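Marlon & Pine Robotics Reviews
Thread, 17 posts

1/ I've had the Sirora hand-held gripper kit for a month now and a few people have asked what I think, so I'll put it all in one thread. I paid for it myself. Nobody at Sirora has seen this.

2/ For those who haven't come across it, Sirora sells a gripper you hold and squeeze, with a camera on it. You do a household job by hand, it records, and you upload the session. Their service sends back files you can train an arm on. You don't need to own an arm to start, and I didn't when I ordered.

3/ Price first. The kit is $1366 and mine came to that with shipping included. The processing plan is extra, billed by the month, and the first 100 sessions are free. I got through the free ones by the second week.

4/ In the carton: the gripper, two spare finger pads, a charging lead, a wrist strap, a calibration card and a printed quick start guide. The guide is four pages and skips the calibration step completely. You'll find that on their support site under "first use".

5/ Calibration takes a few minutes once you know how. Lay the card flat, hold the gripper over it, open and close the fingers slowly until the app beeps. Mine failed under a warm bedside lamp and passed straight away with the ceiling light on. Worth trying before you write to support.

6/ Weight. It's fine for short tasks. After half an hour of folding my forearm knows about it. I've settled on 20 minutes and then a break. The strap helps a bit, but it's cut for a bigger hand than mine and I've punched another hole in it.

7/ The fingers are good at cloth. T-shirts, tea towels, pillowcases, all easy once you learn to come in low and pinch. They're poor at anything flat and stiff. A single sheet of paper on a table is close to impossible unless you slide it over the edge first.

8/ Soft toys are easy. Cables are hit and miss, and thin black ones are worse again. I lost a whole evening to picking up a charging lead and most of those sessions came back flagged as "object not tracked".

9/ Which brings me to the flags. Every upload gets checked and each session comes back as pass, review or reject. Out of everything I've sent so far, 31 were rejected. Most of those were fair. I was moving too fast, or my other hand was in the way.

10/ A handful weren't fair. I queried them and got a reply from Octavio Zapata in support the next morning. He went through them one at a time, reversed most, and explained the rest in plain terms. Full marks for that. I've paid a lot more for worse service.

11/ The app is the weak part. It drops the connection if your phone locks, and there's no warning when it does. Set the screen to stay on before you begin. I'd also like to be able to rename a session after it's uploaded – at the moment you're stuck with whatever you typed at the start.

12/ Battery life is better than advertised in my house. I get through an afternoon of stop-and-start recording and put it on charge at dinner. It does need its own lead, so don't lose it. Replacements are sold only through Sirora and they were out of stock when I looked.

13/ Comparison, as promised. I borrowed a Trinura from Wilmer Ticona for a weekend. It's lighter and the app is miles ahead. The fingers are straight and narrow, so it wins on pens and cutlery and loses on laundry. Trinura also doesn't do any processing. You get the raw files and the rest is your problem.

14/ If you already write your own training code, get the Trinura. If you want to send off recordings and get something usable back, get the Sirora. I'm in the second group. My test arm is a second-hand Montoya and the Sirora files loaded on it with one setting changed.

15/ Results so far, for what they're worth. On towels the arm is decent when the towel is dropped flat and hopeless when it's bunched up. Sirora's advice was to record in more places, with more ordinary clutter left lying about, and to stop clearing everything off first. All my early sessions were on the same bare kitchen table.

16/ So this past week I've moved to other rooms and other surfaces. Beds are harder than tables. The sheet moves when you pinch at a cloth, and you end up with a fold of sheet between the fingers as well. Coming in from the side works better than straight down. My pass rate dipped for a couple of days and has come back up.

17/ I'm keeping the kit and I've paid for another month of processing. The Girdale wrist mount is meant to fit it and should take some of the weight off, so I've ordered one and will add to this thread when I've used it. If you own the Sirora and have found a way to stop the app dropping out, please reply with your phone model and what you changed. Bed session with the blue cloth:

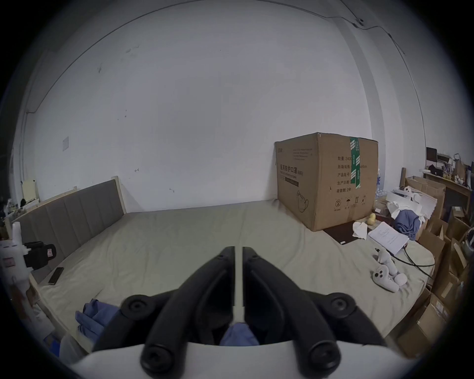
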